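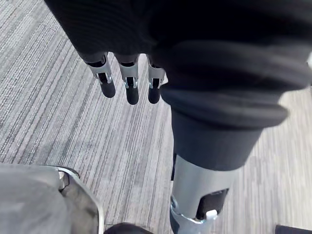 Seit dem Frühjahr läuft bei uns der Trirell-Überzug auf der Ferell-Hand, und ich mag ihn immer noch sehr. Das schreibe ich gleich an den Anfang, denn weiter unten geht es um einen Ausfall, der uns einen ganzen Nachmittag und einen Daumenantrieb gekostet hat. Wer nur den Teil liest, bekommt ein schiefes Bild!

Kurz zum Produkt: ein schwarzer Schlauch aus geripptem Stoff, der über Handrücken und Gelenkansätze gezogen wird und am Rand in einer dicken, gerollten Manschette endet. Die Finger schauen unten heraus, die Metallgelenke bleiben frei, die Kuppen sowieso. Der Überzug hält Fusseln und Staub von den Kabeln fern und nimmt der Hand ein bisschen von ihrer Härte, wenn sie doch mal irgendwo anstößt (bei uns gerne die Stuhlbeine). Vorher hatten wir einen genähten Beutel von Bondberg, der war steifer und hat bei jeder Drehung im Handgelenk geknarzt wie ein alter Rucksack. Der Trirell ist dagegen ein Traum. Man zieht ihn auf, streicht ihn glatt und vergisst ihn.

Und genau da lag dann das Problem, das Vergessen.

Am 18.11.2021 haben wir wie immer die Griffversuche im Teppichraum gefahren: Hand senkrecht nach unten, Gegenstand vom Boden aufnehmen, drehen, ablegen. Programmiert waren 250 Zyklen, bis in die Mittagspause lief alles sauber durch. Danach fiel Ozan Akbulut auf, dass der Daumen beim Öffnen einen Tick später kam als die Finger. Kein Alarm, kein Fehlercode, nur so ein kleines Zögern. Wir haben weiterlaufen lassen. Mein Fehler, ich wollte den Durchgang vollkriegen.

Vier Zyklen später blieb der Daumen in halber Beugung stehen. Der Motor drückte weiter, der Arm fuhr in seine Ablageposition, und die Hand hielt den Gegenstand einfach fest. Ich habe den Not-Halt gedrückt, als die Kuppen schon auf dem Teppich schleiften. Niemand stand im Arbeitsbereich, verletzt wurde also keiner, aber ein gutes Gefühl ist das nicht, wenn eine Hand zu bleibt, die laut Steuerung offen ist.

Beim Zerlegen war die Sache schnell klar. Die Manschette war auf der Daumenseite nach unten gewandert und hatte eine Falte in den Spalt über der Daumenhülse geschoben. Mit jeder Beugung wurde etwas mehr Stoff hineingezogen, bis nichts mehr ging. Der Überzug hatte nur eine blanke Stelle und ein paar gezogene Maschen, den kann man weiter benutzen. Der Antrieb dagegen roch verschmort und musste raus. Coralie McKinnon hat ihn noch am selben Abend getauscht, inklusive Nullpunkt setzen, Hut ab.

Was mich am meisten beschäftigt hat: Die Stromgrenze hätte früher greifen müssen. Bei uns stand sie auf dem Wert für die nackte Hand, und mit Stoff darüber ist die Reibung eine andere. Im Protokoll sieht man den Daumenstrom schon 24 Zyklen vor dem Stillstand klettern, schön gleichmäßig wie eine Treppe. Wir haben die Grenze inzwischen heruntergesetzt und eine Abfrage eingebaut, die anhält, wenn Soll- und Istwinkel auseinanderlaufen.

Beim Überzug selbst haben wir zwei Dinge geändert. Die Manschette wird auf der Daumenseite nach außen gerollt und mit zwei Stichen am Handrücken fixiert, das hält bombenfest und lässt sich mit der Nagelschere wieder lösen. Außerdem schaut jetzt alle 60 Zyklen jemand auf den Sitz, Daumen einmal ganz auf, einmal ganz zu, Stoff glattstreichen, weiter. Im Dezember lief damit bisher alles ohne Hänger.

Der Händler, Ruiz-Ortega, hat übrigens nett und flott reagiert. Custódio Carrilho vom Kundendienst wollte Fotos von der gezogenen Stelle und meinte, ein Silikonstreifen auf der Innenseite sei in Vorbereitung. Den Antrieb ersetzt man uns nicht, das finde ich bei falsch eingestellter Stromgrenze auch in Ordnung. In der Anleitung steht zum Thema Wandern allerdings kein Wort, und da gehört dringend ein Satz hinein, am besten fett gedruckt und mit Skizze!

Würde ich ihn wieder kaufen? Ja, sofort, der zweite liegt schon im Schrank. Der Stoff ist weich und zugleich zäh, bei Handwäsche läuft nichts ein, und das Aufziehen geht auch allein. Einen Punkt Abzug gibt es für die Manschette und einen halben für die Anleitung. Wer seine Hand vor allem kopfüber betreibt, so wie wir, sollte vor dem ersten langen Lauf zu Nadel und Faden greifen und sich die Stromwerte vom Daumen mitschreiben lassen.

Text: Emmanuel Lema | Kontakt | Impressum | Alle Rechte vorbehalten | Nach oben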